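Jinar Shared Kitchens
Progress report to the Palomino Fund, second reporting period
Prepared by: Alper Çınar
Reporting month: March

1. Summary

Work in this period covered the small dining room and the corner table used for breakfast and light baking. The storage survey is complete. The table layout has been revised once and is now in its second version. Labelling is behind schedule and is dealt with in section 4. Spending to the end of the month stands at 1397 against the furnishing and small items line, within the agreed limit.

2. Work completed

The round table has been moved out of the middle of the room and into the corner by the window. In its earlier position it blocked the route from the sink to the door, and residents carrying trays had to go round it. Against the sill it loses some seating on the window side, but the route is clear and the table gets daylight for most of the morning. The roller shade was kept. It lets enough light through when lowered, and replacing it was not costed in the original bid.

Small items that used to live in three separate cupboards are now being kept on the table on a trial basis. The aim is to find out which of them are used daily and which can go back into storage. Hüsnü Kılıçarslan keeps the use log, which is filled in at 12 noon and again after the evening clear-up.

The working rule for the layout is simple. Tall items and containers with lids go to the back, near the sill. Open bowls go in the middle. Anything picked up often, such as the measuring cups, stays at the front edge.

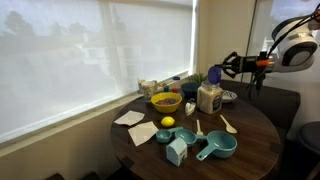 The measuring cups are a teal set in graduated sizes. Under the old arrangement they were stored nested in a drawer, and the smallest was regularly missing when needed. Laid out separately they take more space, but a missing cup is noticed the same day. The log shows no losses since the change.

The lidded jar has replaced the paper bags previously used for dry goods. The creamer stays beside it, as the two are often wanted together. The yellow bowl was chosen for its colour: it is easy to find against the dark brown wood, which matters to the two residents with reduced sight. A dark navy bowl at the back of the table is under review on the same grounds and may be exchanged for a lighter one.

Paper napkins are at present laid directly on the table. This is not satisfactory - they shift whenever the window is opened - and a holder has been requested.

3. Purchases

One storage rack was ordered from Clorker and delivered. Non-slip matting was ordered from Stistance in 2 lengths, of which one has arrived. The second is expected next month. No other orders are outstanding.

4. Delays and risks

Labelling of the small bottles and containers was due to finish in this period. It has not, as the first batch of labels lifted when wiped down. A different adhesive is being tried on 6 containers before the rest are done. The delay has no effect on cost.

The potted plant stands close to the glass and will need a saucer if it remains there. Water marks on the sill would have to be made good from our own budget.

5. Next period

Complete the labelling. Fit the matting. Close the use log and return low-use items to the cupboards. Hüsnü Kılıçarslan will circulate the log totals with the next report, together with a request to move the unspent part of the shelving line to the napkin holder and replacement bowl.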